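Trurngate Supporters' Association
Press release, November 2024

Supporters ask for evidence before club signs off on standing area

The Trurngate Supporters' Association has read the football club's plan to convert the Vanel End to standing and is not yet persuaded by it. The club says the change will add 300 places, improve the atmosphere and pay for itself in 3 seasons. We would like to believe all of that. The nine-page summary handed to members does not show how any of it was worked out.

Average home attendance in the league this season is 1,723. The Vanel End has sold out once since May, for the cup tie against Heselico Town, when the visitors took half of it. Adding places to a stand that is rarely full needs a better explanation than the one we have been given.

The club points to Yoon Athletic, who put in a standing section two years ago and have climbed the table since. Yoon also changed manager and signed a center forward who scores most weeks. The summary mentions neither. It gives the whole credit to the stand.

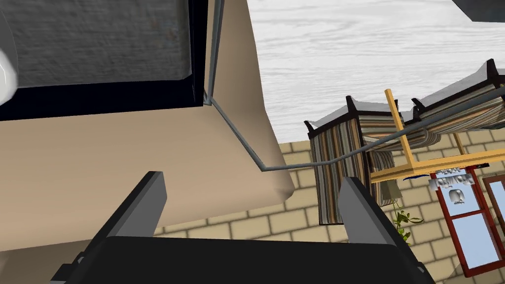 Natanael Evangelista

Members were told at the open meeting that ticket prices in the new section would be "competitive." When asked what that meant, the club said prices would be set closer to the time. Season ticket holders in the Vanel End were told they would have "first refusal" on places elsewhere, with no promise that they would pay what they pay now. Roughly 40 of them have written to the association, and most of the letters ask the same thing: where do we sit, and what will it cost?

Some of our members want standing back and have wanted it for years. The association has no quarrel with them. A well-run standing area could be good for the club, and younger fans in particular have made a fair case for it. What we object to is being asked to cheer for a plan with the costs left out — the building work is listed in the summary as "to be confirmed," and so is the name of the contractor.

The association has asked the club to publish the full budget, the safety advice it has received and a price list for the first season. It has also asked that no seats be removed until members have had time to read them. The club replied that it "values all feedback" and gave no dates.

We have heard that phrase before. It was used about the away kit, and again about the evening bus service, which stopped running without notice.

The association will put the plan to its own members once the figures are available. Until then it will neither back the scheme nor campaign against it.

Copies of the association's letter to the club, and of the reply, can be requested from the press officer.

Ends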